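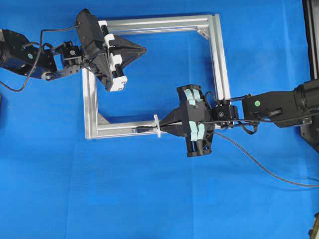 Two robot arms and an aluminium frame on the bench at Zermont, Fernadham.

Robot arms were the easy part, says frame maker with a 63-line shopping list

Zermont, the Fernadham firm that makes aluminium frames for shop counters, trolleys and the occasional rabbit hutch, has put its automation budget before the board and asked for a decision by Friday. The arms themselves take up one line. The other 62 are where the trouble lies.

The plan, known inside the firm as Atero, is to have pairs of robot arms help with the corners of small frames, where two lengths of slotted extrusion meet and a bracket goes on the inside of the angle. It is fiddly work and hard on the thumbs. It is also most of what Zermont does all day, and the firm has been talking about handing some of it over for long enough that the first quote in the folder is older than the folder.

The draft budget runs to several pages and has been passed round the works, which may have been a mistake. Staff have read it closely. The line that drew most comment was for cables, which appears in three separate places under three separate headings, each with a different price. The planning office says all three are correct. 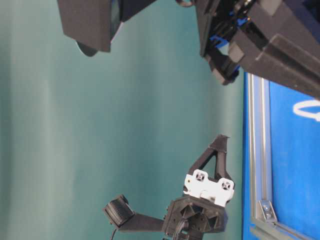 Spare fingers come next. The firm wants a full drawer of printed ones, in several shapes, and has decided to price a printer against buying the parts in. The printer won on paper until somebody asked where it would stand. The only free socket is in the corridor by the toilets, and the draft now carries an entry for "electrical, corridor" which has doubled since the first version.

Then there is the bench covering, with a cap of £500 for blue fabric, replacements included. The production side would like it known that £500 buys a great deal of blue fabric. The planning office would like it known that production has never seen what happens to blue fabric.

Quotes for the larger items have come from two suppliers. One is Vigfúsdóttir, a small integrator that has been selling to workshops in the area for years and whose quote includes two days of training, delivery and a paragraph asking the customer to measure the doorway. The other supplier's quote is cheaper and mentions none of these. Zermont has measured the doorway anyway. It will do for the arms and it won't do for the stand they were going to be bolted to, so the stand has been moved to next year and replaced by a line reading "stand (interim)".

Nothing in the draft covers what the arms will be expected to achieve in a working week. A space has been left for it. Those who remember the last big purchase will know the feeling: in 2007 the firm bought a saw with a great many settings, of which it has used one, and very happily. 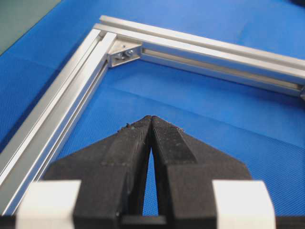
Fernadham Works & Trade | From our business desk

Even the bracket has turned out to need a budget. Zermont buys its corner brackets by the sack, and the sacks have always been good enough for people, who will pick up a slightly bent one, swear at it and make it fit. The Atero draft allows for a better grade, bought boxed, along with matching screws. Over a full year that sum comes out higher than the training, and it is the one item on which the shop floor and the planning office agree, the shop floor having wanted better brackets for ages.

Jobs come up in the final section, which is short. The firm says no posts go under the plan and one is added, part-time, to look after the arms. The job description asks for patience and a driving licence. A spokeswoman for the firm said the licence was "left over from another advert" but that it would stay in, as you never know.

If the board says yes, the order would go in before the end of November, in time for the supplier's prices to hold. If it says no, the draft goes back for trimming, and the planning office has already marked what it would give up first. The second cable heading is on that list. So is the interim stand, which would leave the arms on the bench.

There is also a contingency. It was set at a sensible figure in the first draft, spent on the corridor electrics in the second, and put back in the third at the insistence of the accounts office, with a note in capitals beside it. The board meets at ten. Tea and biscuits are on a separate budget.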